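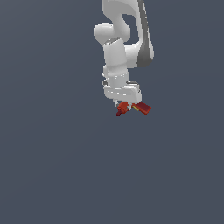 4. Getting the arm to grab something in Himer before you plug in the real one

Last changed 2/28/25. If you printed a copy before then, the gripper settings in it are wrong, so please toss it.

OK, so you've finished section 3, the Pukitz controller blinks green when you ask it to, and you're itching to turn on the arm. I know! I was too. But please do this part first. It's an evening's work at most, and everything in it happens on the screen, where the worst you can do is send a red toy flying off into the blue-gray.

I run all of this in Himer, our little simulator, on the old desktop at the back of the Bukard workshop. It'll also run on a laptop, just slower. Emília Sokol has it going on one that's so old the hinge is held on with tape, and she gets through all the steps fine.

4.1 Load the arm and the tool

1. Start Himer and pick "Open cell" from the first menu. Don't pick "New cell," which gives you an arm with no hand on it and a lot of questions you don't want to answer yet.

2. Choose the file called one_arm_red_tool. You should get the white arm coming down from the top of the view, with the two-fingered gripper on the end, and the little red tool by itself on a plain background. There's no bench in this file. I took it out after the third person in a row spent their whole evening bumping the bench.

3. Leave gravity OFF. It's the checkbox at the bottom of the left-hand panel and it should already be clear. With no bench there's nothing to hold the tool up, so if you turn gravity on it drops straight out of view and you have to load the file all over again.

4. Look at the view size. It comes up small and square and pretty chunky, so the edges of the arm look jagged. That's how I set it, and it keeps things moving on the slow machines. If you have a decent graphics card, go ahead and set it to whatever you like under View.

NOTE: If the arm shows up but the fingers don't, you have the old hand file. Delete the folder named hand (only that one!) and run the update again. Rami Srour lost a weekend's worth of saved poses by deleting the folder above it, so read the name twice.

4.2 Bring the hand down to the tool

5. Click once on the wrist so it's selected, then switch the jog mode to "Hand." In this mode the arrow keys move the gripper along its own directions instead of the room's. It feels strange for a minute, especially when the wrist is leaning over a bit, and then you won't want to go back.

6. Set the jog speed to 4. You can go faster later on.

7. Nudge the hand down until the fingers are on either side of the part you want to hold. I like the fat, rounded end of the red tool for a first try. The flat end looks easier and it's a pain, because it sits at its own angle and you have to turn the wrist a good bit to line up with it.

8. Swing the view around to the side and look again. Then swing it to the other side. From one angle a finger can look like it's touching the tool when it's only in front of it, with a nice big gap you can't see. I fell for this so many times that I finally put two side views on the F2 and F3 keys, and you're welcome to use them.

CAUTION: Don't drag the hand with the mouse once it's close to the tool. Dragging skips the collision check in this version, and you can shove a finger right through the red tool without a peep from the program. Then you save that pose, and later you send it to the real arm, and the real arm tries its best to do the same thing. Keys only when you're close, please.

4.3 Close the fingers

9. Open the Gripper tab. Type 400 in the box marked Force limit. The number is in the controller's own units, so don't try to turn it into pounds or anything else.

10. Press Close. The fingers come together and should stop by themselves once they meet the tool. If the Contact light stays dark, open them again, back the hand off, and go back to step 8.

11. Try a short lift. Hold the up arrow for a second and let go. If the tool comes along with the hand, great, that's a grip! If it slides or swings, open up, move the hand a little nearer the middle of the tool and try again.

12. Save the pose under a name with your initials in it. There are 1,351 poses in the shared folder as I write this and a sad number of them are called test.

NOTE: Hemi Ruddock likes to set the force way lower and creep up on it, and he gets a gentler grip that way. It takes a lot more tries. For your first time through I'd stay with my number, and play around with his way once you've got a pose you trust.

4.4 Check the pose against the real arm's limits

13. With your pose loaded, choose Tools, then Check Limits. Himer goes through the joints from the top down and prints a line for each one. You want OK on every line.

14. Look hard at the wrist bend. On our arm it mustn't go past 139 degrees. The model will happily bend further than that, but the cable on the real one won't, and it's the Sorensen connector that gives out first. We've replaced it once already and I'd really like not to do it again.

15. If the wrist line says OVER, don't edit the number by hand. Go back to Hand mode, come at the tool from a bit more straight above, and save a new pose.

16. Write the pose name on the clipboard next to the arm, with your own name. Qusai Chidiac checks the clipboard before he switches on the power supply, and if you're not on it he'll skip you.

CAUTION: A pose that passes here is still only a pose. The first time you run it on the real arm, keep the speed at the lowest setting, keep your hands out of reach of it, and have somebody standing at the red stop button. Fadi Tannous wired that button and it works, but it has to have a person next to it.

When your pose is saved and written down, go on to section 5, which starts with the power supply and the table clamps.

This site uses cookies to remember your settings. By continuing to browse you agree to our use of cookies. Accept | Manage preferences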